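Friday, evening

Went to the shop after work for drinks, before the heat got any worse. July has been like this all month and we were down to one carton of juice. 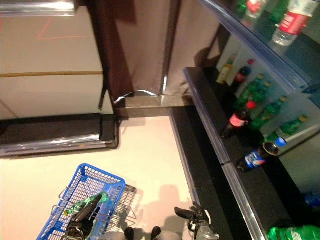 I had meant to be in and out in ten minutes and it took closer to forty. Bakari had written the list on the back of a Narisum envelope and I couldn't read half of it. I rang him and he said to get the green bottle, the one we had at Masanja, and then whatever water was cheapest.

The glass shelves with the blue trim were the part I stood at longest. Water with a red label up top, a green bottle next to it. I can never decide when there are only a few things to choose from. Spent 326 in the end, when I had told myself 300. Must write that in the book tomorrow - last week I forgot and was 200 out.

Walked home the long way past Tredetti, which was shut. Put everything on the bottom shelf of the fridge and moved the rice up. The door still doesn't close properly unless you lift it a little. Bakari says he will look at the hinge on his day off.

Ate late, eggs and the last of the bread. Need to call Orkeo in the morning about the gas.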